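# Chapter 4: Handling Soft Materials

Most of the machines described so far in this book handle parts that keep their shape. A bracket picked up at one end is still the same bracket when it is set down. Cloth is different. Lift a towel by one corner and every other point on it moves, and the new shape depends on the weave, the weight and how the towel was lying before it was touched.

We open this chapter with a visit. Each August the Morstead plant, where Olszewski washes and finishes work clothing, holds an open day for students and suppliers. The plant handles 478 pieces an hour on its main line. Nearly all of the sorting and folding on that line is done by hand or by fixed folding machines, which need a person to feed each piece in flat.

The tour began at 10 in the morning at the receiving dock and followed the clothes through washing, drying and pressing. At the pressing station, visitors were given a worksheet and asked to time an experienced worker folding T-shirts. The average came to 12 seconds a shirt, including the time to reach for the next one. Students should keep that figure in mind, as it returns in Section 4.3.

The last stop was the test room, where the plant and its equipment supplier, Vultenex, were trying out a robot cell called Taso. The cell was set up to fold one kind of garment, a plain T-shirt, on a flat table. The operator explained the job in terms of four questions:

- Where is the edge of the cloth?
- How many layers are lying there?
- Where should the fingers close?
- How should the cloth travel after that?

The second question took up most of the discussion. Two layers lying flat can look almost the same as one. If the fingers take only the top layer, the shirt opens up as it is lifted. If they reach too low, they press on the table.

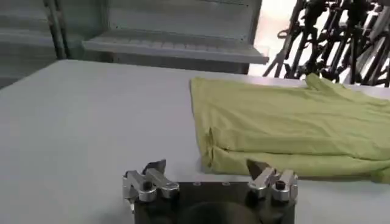
A camera near the gripper helps with the first and third questions. It moves with the wrist, so the view gets closer as the fingers do. The drawback is that it sees only a small part of the work at a time, and a second camera is often fixed above the table to give the whole outline. Section 4.2 compares the two arrangements.

Visitors were shown a full set of trials, 57 in all, and marked each one as folded, partly folded or dropped. Their tally sheets did not always agree. One group accepted a fold with a crooked sleeve and another did not, and the plant had no written rule to settle it. Before measuring how well a robot does a job, we need to state what a finished job looks like.

## Before You Read On

1. Fold a T-shirt on a table using only the thumb and first finger of each hand. Write down each place where you gripped it.
2. Repeat with one hand. Allow yourself up to 3 attempts.
3. Write a rule for an acceptable fold that two people could apply and get the same result.

Keep your notes for the exercises at the end of Section 4.1.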